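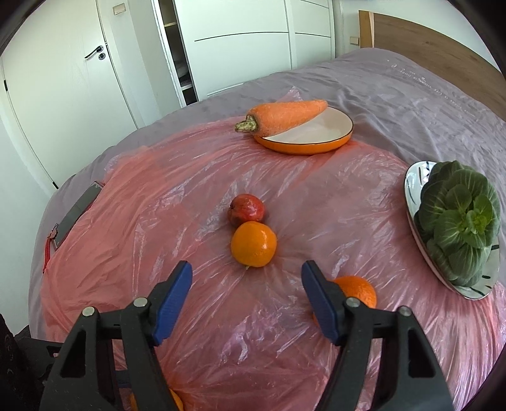 How does a robot learn to pick up an orange?

Same way you learned to tie your shoes. By watching. Lots and lots of times.

Nobody types in "squeeze this hard." Instead a person holds a gripper — two fingers, ribbed blue pads on the ends — and does the job by hand. Reach, close, lift, put down. A camera on the gripper saves it all. One go is called an example.

At Zirkness, Isla Doolan recorded 245 examples in February. Just fruit and veggies! Carrots are long. Oranges roll. Leafy greens flop all over teh place. So each one needs its own practice.

Then you move stuff. Onto a dish, off the dish, next to something else. If the carrot is always in one spot, the computer just learns the spot. Oops.

How many examples is enough? Depends. The Zirkness set has 2,795 so far, from 33 homes. Still growing.

Try it: pick up a spoon 10 diffrent ways. Did your fingers go to the same place each time?

New word: dataset — a big pile of examples, all saved together.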